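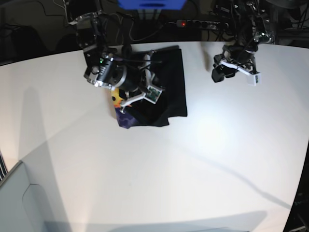
Black cloth on the white table, with a bit of the purple one poking out at the corner.

I bought the Hundard cloths in September after my old dish towels finally gave up, and I've been meaning to write something ever since. You get two in a set, one black and one purple with a darker mottled pattern, and I paid 78 for mine including shipping (yes, for cloths, I know!). Cathal Mac Carthaigh, my neighbor, swears by the Rernow ones and thinks I'm nuts.

The black one is my favorite by a mile. It hides coffee and beet juice, and I can drop it on the table in a heap and it still looks okay. The downside is lint - every crumb and cat hair shows up on it, and the first few washes left fuzz all over my light shirts, so wash it by itself for a while. The purple one is prettier but a little thinner, and it takes longer to soak up a real spill. I mostly use it under bowls or for lining the bread basket.

Neither one has shrunk that I can tell, and the hems are holding up fine. Mine do come out of the dryer pretty wrinkled, and I'm not going to iron a kitchen cloth, so if you like crisp folded stacks you may want the Fahy linen instead. I'd buy the black again tomorrow - just wish they'd sell it separately. Four stars.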